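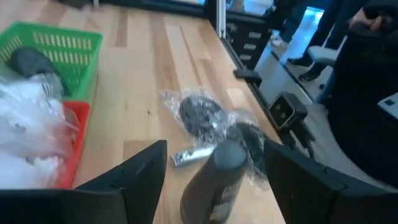
Ten minutes with the home visits coordinator at Nitside

Caught her between calls, door open, coat still on. She runs home visits for older adults at Nitside Family Services, which covers Flundstead and most of Prurkendale. Three years in the job. Before that, intake desk at the Jaiswal Center, "mostly answering the phone and finding people a chair."

The waiting list first. 13 names in April. "I know every one of them. I call them so they know they haven't been dropped."

What do people ask for? Not what the forms say, apparently. "The form says meals, bathing, rides. Then you get there and they want somebody to read the mail with them. One man wanted help writing to his sister. That took four visits. Fine by me."

She matches aides to clients herself, by hand, on paper. Language, stairs, cats. Has tried the software and didnt like it. "It put a woman who's scared of dogs in a house with two."

Money is tight. The county pays for 10 hours a month per client and no more, so anything past that comes out of the agency's own fund. A client turned 100 this winter and still gets the same ten. "I've written to them. I'll write again."

Hardest part is the drive out to Prurkendale, she says, then changes her mind. "No, it's when an aide quits. You have to go tell the client, and they think its something they did."

Phone rings. She takes it.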